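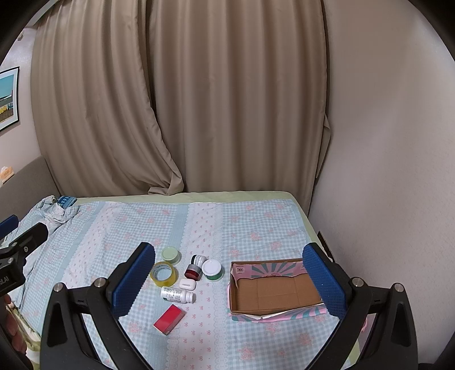
Pirnow objects that a conductivity reading on the last rinse tells us about the rinse water and very little about what is still held in the cloth, and wants the rinse figures taken out of the summary until there is an extraction figure next to them. Accepted for the summary. The rinse readings stay in this notebook, since they are still the quickest way to spot a bad cycle.

Last updated: June, 4:40 p.m.

Detergent residue in bedding loads, continued from previous entry

Purpose: find out whether the stiff hand and the chalky marks on folded edges come from overdosing, from poor dissolution, or from short rinsing. Earlier entries treated the first and third as one cause. They need to be separated.

Setup. Lindgren front loader, the one nearest the sink. Nastari powder, from the tub opened for this series, lid kept on between doses. Cold fill from the house supply, not softened. Wash temperature set to 46 °C on the service menu and checked with the probe in the sump line. The probe reads a little behind the display during heating and agrees with it once the heater cuts out. Main wash timed from heater cutoff, not from door lock. Previous entry used door lock, so the times there are not comparable with these. Do not merge the tables.

Load. Flat sheets and pillowcases, mixed prints, all previously washed. Nothing new out of the package, as sizing would come off in the first washes and confuse the extraction weights. Pale prints are poor for judging residue by eye. On light blue gingham with white in the pattern the marks can only be found by running a thumbnail along the fold. Dark swatches were pinned into a hem for visual grading, and the printed goods were used for hand and for extraction only.

Dosing. Powder weighed into a beaker and tipped into the drawer for the standard runs. For the predissolved runs, the same weight was stirred into warm water in the Umix until no grains could be felt at the bottom, then poured through the drawer during fill. Umix paddle was rinsed into the drawer as well. On the first attempt it was not, and a visible amount of paste stayed on the paddle and shaft. That run is struck out.

Observations, standard dose, dry powder

Drawer not fully cleared. A ridge of caked powder remained along the back wall under the siphon cap, on every run. It came away in one piece with a spatula, damp underneath and dry in the middle. Weighed after drying and subtracted from the dose. This should have been done from the beginning. The earlier runs assumed that everything weighed in had reached the drum, and it had not.

Foam at mid wash was moderate and covered the lower part of the door glass. No foam at drain. Rinse conductivity dropped steeply after the first rinse and then slowly. With three rinses the last reading sat slightly above the supply water. Dark swatches showed faint marks on the crease lines, none on the open face.

Observations, standard dose, predissolved

Drawer clean. Foam came up earlier and higher but settled to the same level by mid wash. Last rinse reading could not be told apart from the dry powder run. Swatches clean on both face and crease. This is the main result of the day. With dose and rinse count held the same, changing only how the powder went in removed the crease marks. It points to undissolved grains carried into folds, where later rinses do not reach them.

It also supports the Pirnow objection. The rinse readings were alike and the swatches were not.

Observations, high dose, predissolved

Foam filled the door glass and the machine added a foam break on its own, which lengthened the cycle. Total cycle was over 52 minutes and the extra water in the break was not metered. Rinse reading clearly raised. Swatches had an even gray cast with no distinct marks. Hand of the sheets after line drying was stiff, noticeably more so than the standard runs. So there are two different faults here which have been logged under the same word. Suggest:

"marking" for distinct white lines or specks, mostly at folds and seams
"bloom" for an even cast over the whole face, usually with a stiff hand

Old entries say "residue" for both. Where a swatch was kept, it can be regraded. Where only the word was written down, leave it as is and do not guess.

Short rinse

Repeated the standard dose, predissolved, with two rinses in place of three. Slight bloom on the dark swatch, no marking. Rinse reading higher, as expected. Hand acceptable when damp and a bit harsh when dry. The pillowcases were worse than the flat sheets. A closed pillowcase balloons during the fill and holds water through the drain, and the spin was observed to start with at least one still full. Turning them inside out made no difference that could be felt. Leaving the flap end folded back may help and has not been tried.

Extraction

Method as written on the card by the balance: cut piece, condition, weigh, warm water extract with agitation, filter, evaporate, weigh the dish. The weak step is the dish. Residue masses are small next to the mass of the dish, and the balance drifts when the hood fan is running. Fan off for weighing from now on, door to the corridor closed.

Blank dishes carried through with supply water alone gave a scale film that is not small compared with the samples. House water is hard enough for the blank to matter. All extraction water should be deionized. The extracts made this morning with tap water are kept on the lower shelf, marked, but are not to be used for the summary. Repeating them will use up most of the remaining cut pieces from the standard runs, and there is no spare material from the high dose run at all. That one will have to be washed again.

Cut position matters too. Pieces taken from the middle of a sheet and pieces taken across a fold line should not be pooled. If marking is a local effect, pooling will hide it. Cut across the fold on purpose, label it, and compare with an open area from the same sheet. Avoid seams and any trim, where doubled cloth holds more of everything and changes the weight per area.

Notes on hard water

Some of what was called residue may be carbonate and have nothing to do with rinsing. Quick check: a drop of white vinegar on the mark, under the hand lens. Marks on the dry powder swatches fizzed weakly and went partly clear. The part that stayed was soluble in warm water. So the marks are mixed. The bloom from the high dose run did not fizz. Nastari does not print a full composition on the tub, only the hazard statements and a dose table by water hardness, and the dose table ends below our hardness. The standard dose used here is the top line of that table.

Open points

Temperature. Everything above was done at a single setting. A cooler wash would be expected to make the dry powder runs worse and leave the predissolved ones alone. If that holds, the dissolution explanation is on firmer ground.

Loading. The drum was filled to the same mark on the door gasket each time, which is a loose control. Weigh the dry load next time and write it down before closing the door.

Drawer. Siphon cap on the Lindgren is not seated flat. It rocks when pressed on the left side. It may account for the ridge of caked powder, in which case the dry powder result belongs to this machine and should not be stated generally. Swap in the cap from the other unit and repeat one run before anything goes to Pirnow.

Storage. Finished sheets were folded while still slightly cool from the line and stacked. Folding pressure seems to make marking easier to see and may redistribute loose powder. Grade the swatches before folding.

Line drying versus tumble drying not compared. Tumbling would knock loose grains off and soften the hand, and both of those would hide what is being measured. Keep to the line for this series.

To do: order deionized water, clean sump probe, relabel the swatch envelopes with the new terms, rewash high dose load. Filter papers are down to the last partial box and the next size up does not fit the small funnel.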